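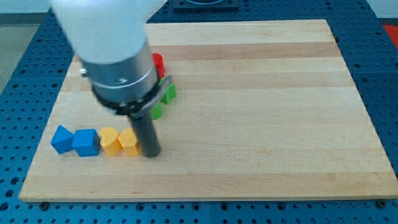

Oiling a maple board before first use – how many coats?

emustonen
Hello all. I bought a maple board last month, and the seller told me to oil it before I cut anything on it. My bottle of mineral oil is 300 ml and the label says only "apply generously". How many coats do you do, and how long do you wait between them? My kitchen is quite dry in winter, if this matters.

joturar
Two coats, one night between them. Wipe off what is left in the morning. After that once a month.

Consuelo S.
I would say four for a new board, and don't forget the end grain, it drinks much more than the top. Mine still looked pale after the second coat.

skisow146
Four is a waste of oil. I have used walnut oil for years, one coat, and my board has no cracks.

Consuelo S.
Walnut oil is a problem if you have guests with a nut allergy. I would not recommend it to a person we don't know.

skisow146
Fair point about guests. But mineral oil never hardens, so you must repeat it forever. This is also a waste.

jhinojosa
Both of you are right for your own kitchens. For dry air I would add a board cream with beeswax after the last coat of oil. And oil the underside too! I oiled only the top of my first board and it bent like a spoon.

emustonen
Thank you, I did not think about the underside. Does it need the same number of coats as the top?

jhinojosa
Yes, the same. Stand it on its edge overnight so that air comes to both sides.

joturar
I still think two is enough if you repeat it in the first weeks.

emustonen
I did three coats on all sides – a compromise – and used less than half of the bottle. I will buy the cream in September, before the heating starts.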